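4 Hanging and Conditioning Garments

4.1 Before you begin

This section applies to the Jarnier wall-mounted drying rail, supplied with the Hirent cover plates and one packet of fixings. It assumes that the rail has been mounted as set out in Section 3 and that the mounting screws have been left overnight before the first load.

The rail is intended for indoor use in a laundry room, utility room or bathroom. It must not be used as a grab bar, a towel warmer or a support for shelving.

CAUTION: Do not hang more than 18 pounds of laundry on the rail at any time. Weigh heavy items after spinning, not before washing.

4.2 Preparing the load

1. Read the care label of each garment. Items marked "dry flat" are not to be placed on the rail.

2. Spin the load at the highest speed the care label allows. Hand-washed items should be rolled in a dry towel and pressed.

3. Close all zippers and fasten the top button of shirts and blouses. Leave cuffs open.

4. Turn dark garments inside out. Lined garments are dried with the lining facing outward for the first half of the drying time, then turned.

5. Shake each garment firmly by the hem, then by the shoulders.

NOTE: Knitted garments are not to be shaken. Ease them into shape on a flat surface and see Section 5, Drying Racks.

4.3 Placing garments on the rail

1. Fold out both arms of the rail until the catch closes with a click. If no click is heard, fold the arms back and repeat.

2. Begin at the wall end. Place the heaviest garment closest to the wall and work outward.

3. Hold the garment by a seam or by a doubled edge. A single layer of thin fabric held at one point will stretch under its own weight, and the mark may remain after ironing.
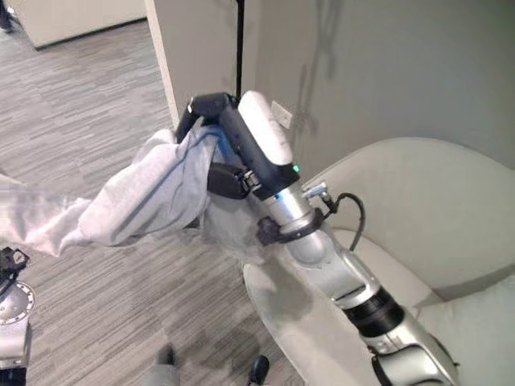
One owner wrote to the service desk that the seam rule had worked well for shirts but that a jersey top held by the side seam had still dried longer on one side than on the other, and asked whether the hem would be a better place. For jersey, the hem is preferred. Fold the garment once across the rail at the underarm line, so that the weight is shared between the two halves, and smooth the hem by hand.

4. Leave a gap of 3 inches between garments. Thick cotton may need more.

5. Adjust collars, plackets and pocket flaps while the fabric is still damp.

6. Turn the garments once during drying.

CAUTION: Do not place the rail over an electric heater or within reach of an open flame. Drips from the outer arm must not fall on outlets or extension cords.

4.4 Drying time

Drying time depends on the fabric, the spin speed and the air in the room. Keep a window open or run the exhaust fan. If garments are still damp after one full day, reduce the load before changing anything else.

4.5 Cleaning the rail

1. Remove all garments and fold the arms halfway.

2. Wipe the arms with a soft cloth and a little dish soap. Do not use scouring powder or bleach.

3. Dry the hinge fully and apply one drop of Storkeck hinge oil to each pin. Wipe off any excess before hanging laundry again.

4. Check the Hirent cover plates for cracks. Replacement plates are ordered under part number 450.

The hinge pins are to be inspected after every 200 loads. See Section 7 for the inspection procedure.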